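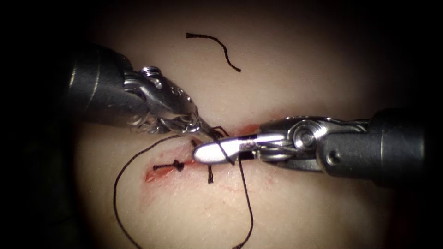

Trukemora compares gripper tips for robotic suturing

Trukemora has published the first results of a bench comparison of instrument tips for robotic suturing, carried out with two partner firms, Pikimex and Bayram. The tests were run over several weeks on synthetic skin pads, using the same two-armed set-up and the same black suture throughout, and finished on 13th July.

The comparison looked at how well different tips hold and pass thread while a short cut is being closed. In each run the left arm carried a standard steel needle driver and the right arm carried the tip under test. Pikimex supplied a white, rounded tip shaped like a small paddle. Bayram supplied two narrower steel graspers, one with fine teeth and one with a plain face. All three were fitted to the same type of wrist, so that the reach and the cable tension stayed the same.

An operator at a console controlled both arms. The operators were asked to put in a row of separate stitches, tying and trimming each one before moving on to the next. A run was stopped if the thread broke, if the pad tore or if a knot could not be finished after three attempts.

Across the whole comparison the team recorded 642 tied knots. The Pikimex tip did best when the thread had to be wrapped and held in a loop. Its rounded end let the loop slide off without catching, and operators using it dropped the thread less often than with either of the steel graspers. It was slower at picking up short tails, where the toothed Bayram grasper had a clear lead. The plain steel grasper came between the two on most measures, though it marked the thread least of all.

Thread damage was checked separately. After each session 100 lengths of used suture were looked at under a microscope and sorted by how badly the surface had been roughened. The toothed grasper gave the worst figures, mainly where operators had pulled hard to tighten a knot. Trukemora said this was expected, and that a lighter spring setting would be tried before the toothed version was ruled out.

Two camera positions were also tried. The main view came from a fixed camera over the pad, and a second, much smaller camera was mounted close to one of the grippers. Most operators preferred to work from the fixed view and looked at the close one only when a tail was hard to find.

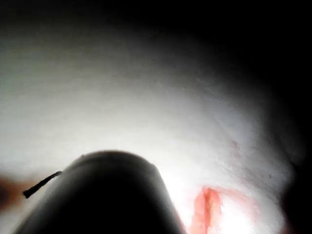 The close view had drawbacks. The gripper itself took up a good part of the picture, and strong light on pale material tended to wash out detail. Trukemora plans to dim the lamp and move the small camera 5 mm further back – a change that means making a new bracket – and will then repeat part of the work.

The controller was not changed during the tests. It is the Gonetari unit which Trukemora already uses for training, with the movement scale set so that large hand movements at the console give small ones at the tip. Some operators asked for a finer scale when tying, and a switchable setting is being written.

The firm was careful to say that the work covers bench use only. Synthetic pads do not stretch or bleed as living tissue does, and the red fluid used on them is there to make the thread and the cut harder to see. No clinical trial is planned at this stage.

A further round will take in 21 operators, including some with no earlier experience of a console. It will use the Pikimex tip and a revised Bayram grasper, with the plain steel version kept as a reference. Pikimex is also making a narrower form of its white tip, which should be better at lifting short ends from the surface of the pad – the weak point in the first round.

The full set of results, including the thread damage figures, will be sent to the partner firms first. Trukemora expects to release them more widely in December.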